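Speaker notes – "Five fingers or two jaws? A dishwasher as a test bench"
Pristbridge robotics meet-up, 11/10/24
Slot is 25 minutes plus questions. Slow down. Breathe at the breaks.

OPENING (2 min)

Hi everyone, thanks for having me. I want to talk about hands tonight, and I want to talk about them by way of the least glamorous appliance in the kitchen.

Show of hands first: who here has a gripper in a drawer that they bought, ran for a weekend and never mounted again? (Wait. There will be plenty.) Good, I have a drawer like that too. Half of this talk comes out of it.

What I'd like you to take home is a way of comparing end effectors that you can run in your own kitchen, with your own arms, without a lab full of force plates. I'm really fond of this method and I'll try not to oversell it. It has holes, and I'll get to those.

WHY A DISHWASHER (4 min)

When we started on the Purnavora project we did what everyone does. Pick up a cube, put down a cube. Every gripper we had scored beautifully. We had a spreadsheet full of green cells and we'd learned nothing at all!

A dishwasher is a much meaner teacher. Think about what's in it:
– a door that is heavy, hinged low, and wants to move on an arc
– thin wire tines that get in the way of any fat fingertip
– plates, which are smooth and round and stand on edge
– shiny surfaces everywhere for your camera to be fooled by

And it's all down low, so the arms have to reach forward and down past the robot's own legs. A gripper that looks fine on the bench can turn out to be hopeless once the wrist has to bend that far.

Mention here: our whole setup is one kitchen counter, one dish rack and one dishwasher. The Arneck unit we rent has one good power outlet. You don't need more.

(Skip if running late: the story of the extension cord.)

THE LINE-UP (4 min)

Keep this brisk. People can ask about part numbers after.

Three end effectors went through the full set of tasks.

First, the multi-fingered hand. Jointed fingers, lots of motors, lots of cable. Everyone loves it when it waves.

Second, the plain gripper with stock pads. Opens, closes, doesn't complain.

Third, the same gripper with the soft tips we cast ourselves. Cheap silicone, printed mould, colour of old chewing gum.

The controller is Gu, our own, named after the noise the first version made. Gu runs in two modes. Stiff mode goes where you tell it and pushes until it gets there. Soft mode lets the arm give a bit when it meets something. I'll say "stiff" and "soft" all night and that's all I mean by them.

One thing I'd urge you to do if you try this: change one item at a time. We swapped tips and controller mode on the same afternoon early on, got a wonderful result, and had no idea which change to thank. I still don't know. We had to throw that data out.

THE DOOR (5 min)

This is the heart of the talk, so don't rush it.

The door task sounds simple. Reach for the rim, get hold of it, bring the door down, let go. Then go back and bring it up again. It's a lovely test because there is only one correct path, the arc of the hinge, and any error in your arm's idea of where that arc is turns straight into force at the fingertips. The door tells you how wrong you are.

In stiff mode the plain gripper with stock pads slid along the rim nearly every time. It would start well and then creep sideways as the arm and the hinge disagreed. You could hear it – a long squeak, a bit like a wet shoe on a gym floor. (Do the noise. Get the laugh.)

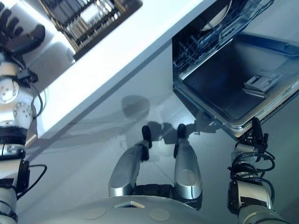 The natural reaction is to squeeze harder. We did that for a week. Squeezing harder makes the squeak stop for the first third of the arc and then the whole wrist twists, and now you've got a worse problem and a mark on your dishwasher. Please learn from my dishwasher.

Soft mode fixed more than any change of tip did. I was surprised by how much. With the arm allowed to drift a little, the stock pads held the rim through the whole motion in most of our runs. Adding the cast tips on top gave a smaller improvement, mostly on the closing stroke, where you're pushing up from underneath and the contact patch keeps moving.

The fingered hand was fun here. It can hook the rim with two fingers and pull, and when it works it looks so natural that people in the room go quiet. But it takes longer to settle on the rim, and a finger that lands a few millimetres off will fold back. We got good door openings out of it. We didn't get dependable ones.

Pause here and ask: has anyone tried a passive hook? I'd love to hear about it. It's next on our list and somebody in this room is bound to be ahead of us.

PLATES AND TINES (4 min)

Now the fingered hand gets its revenge.

Getting a plate out of a wire rack means going between the tines, or over them, and touching the plate without knocking its neighbour. The stock gripper pads are wide. They hit wire. You can come in from the top with them, and that's what we ended up doing, but it only works where there's room above the rack.

The fingers can slip in one at a time. Thumb on one face, two fingers on the other, lift. When the pose estimate was good this was far and away our best result on plates, and I'd happily show it to my mum.

The cast tips were poor at this. Sticky silicone drags on wire, and if a tine catches the edge of a tip it peels. We went through a silly number of tips before somebody thought to round the edges of the mould. Round your edges! It costs nothing and I wish we'd done it in May.

CAMERAS (3 min)

Two placements compared: one on the head, one at the wrist.

The head camera sees everything you'd want for planning. Counter, rack, door, both arms, floor. It also sees every reflection in the room. A glossy floor, a metal rim and an overhead light will give you edges where there aren't any. And just when you get close to the thing you're reaching for, your own forearm and a loop of cable swing across the view.

The wrist camera is the reverse. It's useless until you're nearly there and then it's excellent. For the last bit of a plate grasp I wouldn't go without it now.

If you can only afford one, I'd say head camera and tidy lighting. Put a diffuser on the ceiling light before you spend a cent on a better sensor. We used baking paper. (Check it's an LED fixture first, please. I don't want letters.)

A word on cables: leave slack, but know where the slack goes. Ours coil around the wrist in a way that looks awful, and I've had people offer to neaten them for me. We tried neat. Neat pulled a connector at full reach. Loops stay until we find something better.

THE NUMBERS (2 min)

Go quickly, give people time to write them down.

We logged 1,802 attempts across all tasks, both controller modes and both cameras. An attempt counts as a success only if the robot finishes the task without a person touching anything. Helping hands, even tiny ones, mean a fail.

On the door, the stock gripper in soft mode succeeded 68 per cent of the time. That's the figure I'd most like someone else to check. Different door, different hinge, different arm – I'd be thrilled to hear it came out at something else.

We wore through around 99 tips before the mould change. I did say it was a silly number.

What the numbers leave out: setup time. The fingered hand needed far more fussing between runs, and we didn't log the fussing. We should have. If you copy one thing from us, copy the tasks, and then add a column for minutes spent with a screwdriver.

WHERE IT FALLS OVER (2 min)

Be straight about these.

One kitchen, one dishwasher. I can't tell you how any of this carries over to a drawer-style machine.

The same few of us ran every session, and we got better at placing the robot as the weeks went by. Later runs are flattered by that. We shuffled the order of the grippers in the last batch to spread it out, but only in the last batch.

Nothing greasy. All the dishes were clean. I know, I know.

IF YOU WANT TO TRY IT (1 min)

The task list fits on a single page and I've got copies by the door. Door down, door up, plate out, plate in. Run each one enough times that you get bored, then run it some more. Write down the fails in words as well as ticks – "slid left near the bottom" has been worth more to us than any score.

We're keen to swap data with anyone, hobby arms included. Bring me your odd results most of all.

Questions. Repeat each one into the mic, the back row couldn't hear last time.

Likely ones:
– Why not one hand of each kind? That's where we're heading: fingers on the left, gripper on the right. Too early for figures.
– Does soft mode drop plates? Sometimes, on the lift. We switch to stiff once the plate is clear of the tines.
– Can I have a mould file? Yes, see me after, bring a USB stick.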